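Chapter 4

Odd Numbers, Fair Questions: Reading Popular Economics With a Pencil

Before you start. You need Chapter 3 (averages, and why there are several of them). If you skipped it go back and do at least the part on medians. You'll also want a pencil. Pen is fine.

4.1 What this chapter is for

Popular economics books sell well. Airport shelf stuff. Short chapters, a surprising claim, a story, a number, another story. Most of you will have read one or listened to one on the bus. Some of you picked this course on the strength of one. Good.

The trouble starts when you try to use what you read. You remember the claim. You half remember the number. You don't remember where the number came from, and often the book never said, or said it in a note at the back in tiny type. This chapter is about getting from the claim back to the number and from the number back to whoever collected it.

We won't be rude about these books. They get people asking things. But a claim that's fun to repeat at dinner still has to be checked like any other.

Key words for the chapter: claim, source, base, comparison group, incentive, knock-on effect. Bold in the margin when they first come up. Learn them as you go, don't make a list the night before.

4.2 The Sulotden parking story

Start with a case. We come back to it all through the chapter so read it twice.

The town of Sulotden had a high street with free parking. Shops complained that cars sat there all day. The council brought in a charge, with the first hour free. A year later a chapter in a popular book said the charge had "saved the high street". Evidence given: 73 per cent of shopkeepers said trade was better.

Sounds strong. Now the pencil.

73 per cent of how many? The book doesn't say. The survey behind it does, if you dig: forms went to every shop on the street and 38 came back. So we are talking about the 38 that answered. What about the ones who didn't send it back? Some may have been too busy. Some may have shut. A shop that closed in the spring can't tick a box in the autumn. That is the base problem, and it is in nearly every survey you will ever read.

Better than what? The form said "better than before". Before the charge? Before last Christmas? One shop might think of last month and another of last year. No comparison group either. Prandomley, the next town along, kept its free parking, and trade may have gone up there too. If it did, the charge isn't the whole story and may not be any of it.

Who asked? The survey was paid for by Zostiveck, the firm that runs the parking machines. Doesn't make it wrong. Does mean you look harder at the wording.

So is the claim false? We don't know. Worth getting comfortable with that, because a lot of this chapter ends there. "Not shown" and "not true" are different answers and examiners do mark them differently.

4.3 Incentives, and how they get oversold

Nearly every popular book leans on incentives. People respond to prices, fines, rewards. True enough, and you met the basic version in Chapter 1. The oversold version goes: find the incentive and you have found the reason. All of it.

Take the charge again. A driver who used to park all day now has a few choices. Pay. Move the car at lunch. Park in a side street. Catch the bus. Stay at home and order whatever it was. The charge pushes on every one of these but it doesn't tell you which the driver picks, and the high street cares a great deal which. The first two keep the customer. The last doesn't. Same incentive, diferent result for the shop.

Then the knock-on effects. Side streets fill up and the people living there get cross. Delivery vans double park. A shop that lost passing trade puts more of its stock online, and now half its working day is packing.

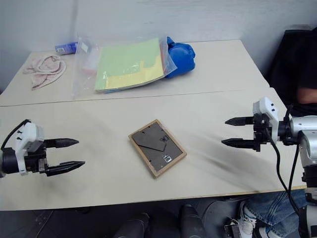
Fig. 4.1 Tables with a clear plastic bag, a pink cloth and a small blue box.

None of that shows up in "trade was better, yes or no". A survey with 2 boxes gives you 2 kinds of answer. If you want to know about side streets you have to go and ask on the side streets.

4.4 The Santoro checklist

We use a short checklist in this book, named after the Santoro reading course it was first written for. Use it on any claim with a number in it.

Who collected it, and who paid?
Out of how many?
Compared with what?
Over how long?
What else changed at the same time?
Would the story still be told if the number had come out the other way?

The last one is the hard one. Books are built from results that surprised somebody. Dull results stay in a drawer, so what you get to read is a tilted pile. Section 4.7 has more on this, with a worked case on school attendence.

Try it now. A magazine says almost 50 per cent of gym members "waste their money". Go down the list. Write one line for each, and leave a blank where you can't tell. Keep the page, you'll need it for 4.5.

Back to top | Contact the publisher | © Santoro Course Books. All rights reserved.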